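Treloar cell (setting up and upkeep)

From the Broronum handbook, the wordy end of it. Last gone over by me, Joelle Darwish, on 21 September 2024.

The Treloar cell is the single-arm handling cell at Iststead, and it lives twice: once on the shop floor and once in the simulator, where I spend most of my time with it. This article covers the simulated half, meaning how I get the gripper and its wrist view ready before anyone runs a job on it. If you want the floor half, Glykeria Vrettos wrote that one and it's a good deal tidier than mine!

Starting it up

Load the cell file first and the parts afterwards. I did it the other way round for most of April and kept ending up with boards sunk halfway into the bench (very pretty, no use at all). Once the arm is standing in its home pose, open and close the fingers a few times with nothing near them. Both should move together. If one lags, the joint pairing has dropped out of the file, and you'll need to put it back by hand under "linked joints".

The fingers

We use plain tapered fingers, one pair for everything. The opening is set in the tool file and must match the floor cell, so please don't nudge it to make a job pass. The contact pads have their own friction setting. Mine came with a silly high number left over from the Skaltasska trials, and the gripper would pick up anything by one corner and wave it about like a flag. Fun for an afternoon, then I changed it.

The wrist view

I love this bit. The view rides along with the hand, so the gripper body always sits at the bottom of it with the fingers poking up. Check that both fingertips show when the hand is fully open. If only one does, the mount has been turned and the whole calibration wants doing again: 30 poses, saved one after another, with the arm left to settle between them. I keep the lights low for the check, as pale fingers against a dark hand are easy enough to pick out and it stops me fiddling with lamps.

Large boards

A wide wooden panel will fill most of the view and hide whatever is behind it, so I always do one check with a board close to the open fingers. Look for the edge faces, which tell you how the board is tilted when the grain gives you little to go on. Step through it slowly. If the fingers pass into the wood, the collision shape is coarser than the drawn one, and that's a job for the part file. Leave the arm alone.

Looking after it

Clear the old logs after 200 runs. Keep a copy of the tool file somewhere safe, and write down every change, even the daft ones. 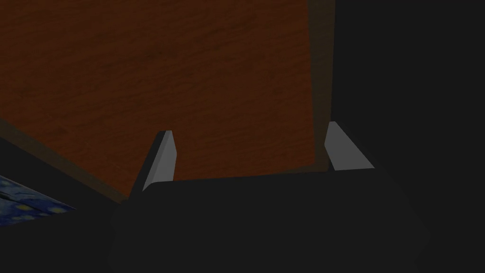
Afaf Zoubi adds: I'd do the board check before the calibration, Joelle. Twice now I've saved all the poses and then found the collision shape was wrong, and correcting the part file meant reloading the cell and losing the lot. Could you swap those two sections round?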